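**Thread: Is anyone running an arm on actual chores yet? (home or small shop)**

---

**torque_ledger** wrote:

Looking for numbers from people who run these things, no launch videos please. My use case is a small bakery counter. Sort rolls and loaves into baskets, clear the table at close, wipe down. I was quoted a Corkstead single-arm cell and the sales engineer said "household-ready" four times without defining it.

What I want to know: success rate per pick, cycle time, and who resets it when it stalls.

---

**mill_and_lathe** wrote:

Shop floor answer: yes, if the part is rigid and arrives in the same place. We have tended one lathe with an arm for two years and it's boring, as it should be. Anything soft or lumpy is a different problem and I would not pay for it today.

---

**n_nkuna** wrote:

Nokuthula Nkuna here, I do test work on tabletop manipulation. Bread is a reasonable benchmark. It deforms, the shapes vary, and a crust marks if you squeeze it. Our last block was 200 pick attempts on mixed bread into a basket, parallel gripper, ridged pads, gray cloth on the table.

- Clean picks: 169
- Dropped or missed: 16
- Stopped by operator: 15

Median cycle was 46 seconds from start of motion to release. A person does it in two.

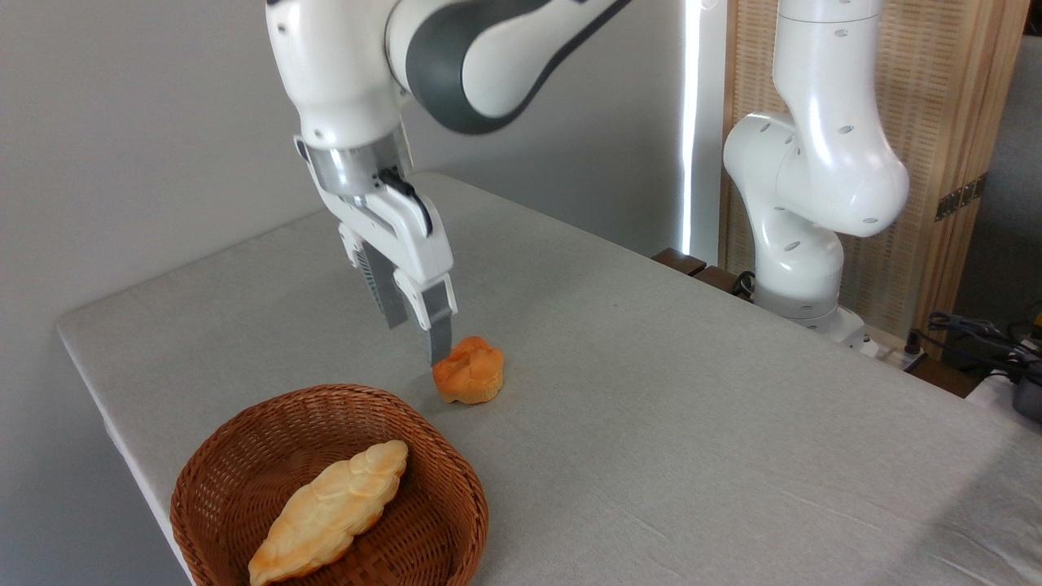

*Approach on the small orange roll, fingers open. Basket at lower left.*

The small round ones are harder than the long loaves. A lumpy top gives you two or three bad contact pairs for every good one, and if the front finger lands early it pushes the roll before the rear finger closes. Most of our misses were that. On the long braided type, you can be off by a fair amount along the length and still lift it.

---

**torque_ledger** wrote:

Thanks, that's the first real figure I've had. 84.5% clean on a pick is not usable at a counter unless the retry is automatic. Is it?

---

**n_nkuna** wrote:

Retry is automatic for misses, one attempt. The 16 are after retry. Operator stops are a person pressing the button, so no.

---

**hexkey_dan** wrote:

I think you're both reading this too harshly. 46 seconds doesn't matter in a house. If it clears my kitchen table while I'm at work I don't care whether it takes all afternoon. Dishwashers are slow too.

---

**mill_and_lathe** wrote:

A dishwasher doesn't need someone standing by. 15 stops in 200 is one every 13 picks or so. That's attended operation. Call it a demo or call it a test, but it isn't doing the chore yet.

---

**hexkey_dan** wrote:

Depends what the stops were for. If half of them were a nervous operator then your one-in-13 is meaningless.

---

**n_nkuna** wrote:

Fair question. I went back through the log. Nine were the wrist coming down too close to the basket rim, four were a roll pinched hard enough to crease, two I would not have stopped. So Dan gets two of them.

---

**quietservo** wrote:

Different data point. I have the Stidwood kit at home, laundry and table clearing. Towels: fine. Fitted sheets: no. Cups: fine if upright. Cutlery: I gave up and do it by hand. It has paid back none of the hours I spent on calibration.

Also ask Corkstead about pad wear. I replaced mine at 900 cycles and grip was noticeably worse well before that.

---

**torque_ledger** wrote:

Asked. They said pads are "a consumable" and would not give an interval. I also asked about crumbs in the finger slides and got a brochure.

---

**mill_and_lathe** wrote:

Then you have your answer on the quote.

---

**hexkey_dan** wrote:

Or rent one. Niladham does monthly terms — attended, limited hours, but you'd get your own numbers on your own bread. I still say the home case is closer than this thread makes it sound.

---

**n_nkuna** wrote:

Renting is what I would do. Log every stop with a cause from day one; it's painful to reconstruct later. We rerun the same block in August with softer pads and a lower basket. I'll post the table in this thread, same format.

---

**torque_ledger** wrote:

Please do. I've emailed Niladham for terms. The counter stays manual until I see the August figures.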